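Clerkavano boards > Events > Moving-image workshop at Lunville, who's in?

pixelmoth
March 2020
Anyone else signed up for the Dixit workshop at Lunville? Got the mail last night, they want a screen recording, 3 minutes max, plus a text on "circulation" whatever that means this time. 30 places. Fee is 120 which hurts.

tonerlow
Went in December. Good people, terrible schedule. The reading list was 42 pages and we discussed maybe one of them. Still glad I went.

gridwife
120 for what tho. The last one was free and streamed. Charging artists to come and talk about free exchange of images – come on.

pixelmoth
Fee covers lunch and the reader I think?? Also they pay the speakers now, they didnt before. I'm ok with that part.

gridwife
Pay the speakers, sure. Get the money from the host. Lunville has a budget, we don't. 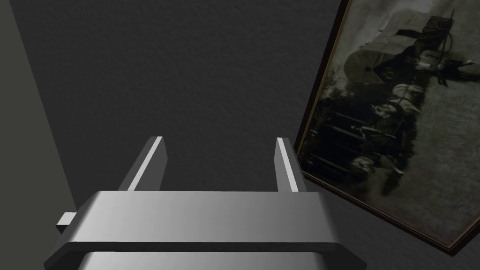 tonerlow: Lunville has a building, not a budget. Different thing. I asked last time and the heating alone ate half of what they got from the city.

gridwife
Ok fair. Still think there should be a few free spots, students at least.

Sudness
There are. Bottom of the call, small print. You have to write to them before you register, not after. Friend of mine did it the wrong way round and couldnt get it changed.

pixelmoth
oh nice, missed that completely. Does the text have to be new? I have one from a show, never published, could cut it down.

Sudness
Old is fine, they only care that its short. Mine was half a page. Put the links at the end, they print everyting and links in the middle look awful.

tonerlow
Disagree on short. The long ones got talked about more, mine got two questions and then coffee.

gridwife
Writing to them now. If its a no I'll watch the stream – if there is one.

pixelmoth
Stream is a yes, first day only. See some of you there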